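The Chair Is Part of the Wardrobe

Storage advice for clothing recognizes two states. A garment is clean, and goes in a drawer or on a hanger, or it is dirty, and goes to the wash. Most wool spends its working life in a third state: worn once, fit to wear again, and not something its owner wants pressed against clean shirts. The usual place for it is an upholstered seat.

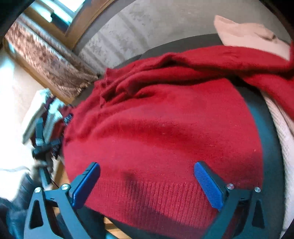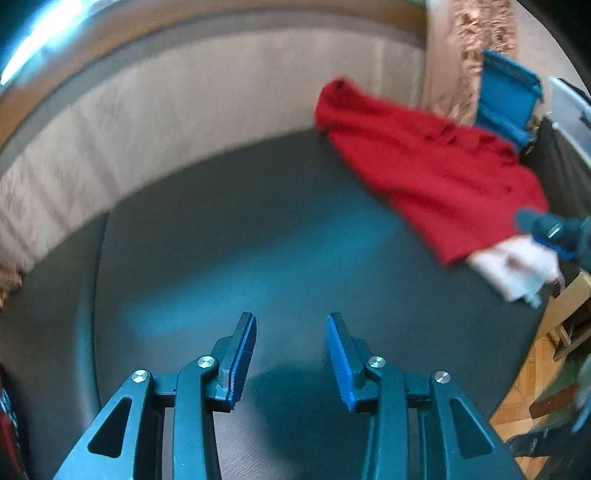
Red fabric on dark gray upholstery, in both.

My position is that the seat is a legitimate storage location for wool in use, provided it is treated as one. The objection made most often is visual. Gaurav Bansal, who edits the Lesen household newsletter and has printed two of my earlier columns, holds that any garment left on furniture should be regarded as a fault to be cleared the same evening. I have tried his rule. It moved my sweaters into a closed drawer within minutes of being taken off, and the drawer began to smell like the commuter train.

Wool takes up water vapor from the body and gives it back to the air over several hours. Folded and stacked, it gives it back slowly. Laid out on an open seat with air on one side, it does better. A hanger gives air on both sides, but a heavy knit on a hanger lengthens under its own weight and the shoulders take the shape of the wire. Of the three, the flat open surface is the least harmful. It has the further merit of being where the garment is already likely to end up.

The defects of the seat are specific and should be stated.

The first is crumpling. A sweater dropped in a heap airs only on the outside of the heap, and the folds set. Spreading it takes a few seconds: hem toward the front edge, sleeves out to the sides, no part doubled over another. Folding can wait until the garment goes to the shelf.

The second is lint. Knit wool sheds onto upholstery, and textured upholstery holds what it receives. Dark cushions under bright knits show this soonest. A smooth cotton cloth under the garment solves it, and the cloth can be shaken out of a window. Lærke Holst uses an old pillowcase. I use a Plelolari cotton throw that cost more than it should have and works no better.

The third is accumulation, and here Bansal has a point. A seat that accepts one sweater will accept a scarf, then a towel, then whatever was being carried through the room. At that stage it has stopped being a drying surface and become a pile, and the item at the bottom is no longer airing at all. My limit is one garment per seat. When a second arrives, the first is either folded away or washed.

Cleaning tools are a separate matter. Anything that has been on the floor should not share a seat with knitwear, even for the length of time it takes to sweep a hallway.

Purpose-built alternatives exist. Rostislav Malý keeps a slatted rack behind his bedroom door and reports no complaints. The rack I bought stood 16 inches from the wall to allow the arms to open, and in a small bedroom those inches were already in use. It now holds dish towels – a task it performs well.

The drawer remains the right place for wool between seasons, washed and dry. For the weeks in which a sweater is worn every few days, I would put it on the seat overnight, spread flat on a cloth, and fold it onto an open shelf in the morning. Anyone who needs to sit down in the meantime can move it to the bed.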